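Zillelus moves bracket stock to blue trays and bins

December 10, 2021

Zillelus has finished reorganizing the loading area at its Hircombe parts shop, where aluminum brackets and profiles are staged ahead of finishing. The change took 7 weeks and replaces the mixed shelving in use until November. Parts now sit in open blue containers close to the bench, sorted by order number.

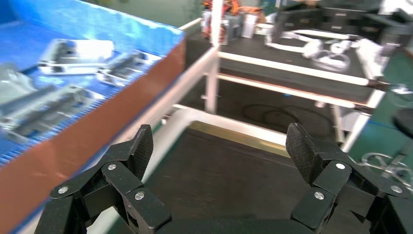 Aluminum parts in a blue tray at the Hircombe shop.

Shop lead Marlene Carrier said the main aim was to cut surface damage. Channeled parts scratch each other when stacked deep, so the new rule is a shallow fill -- no piece goes in on top of another. The shop handled 3867 brackets in November, and over 67 of them went back for rework because of marks on the outer face.

Empty containers go back to the bench and are wiped out before the next order is loaded.

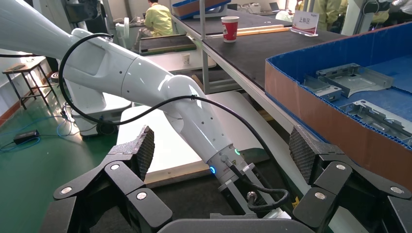

The loading area keeps its own sign, "上料区", on the bench, and finished parts are not to be set down there. Dwight Chan, who handles orders for the Doucette account, said the split has already made it easier to find short orders before they ship.

The same layout will be set up at the Pillero site next, with three benches in the first stage.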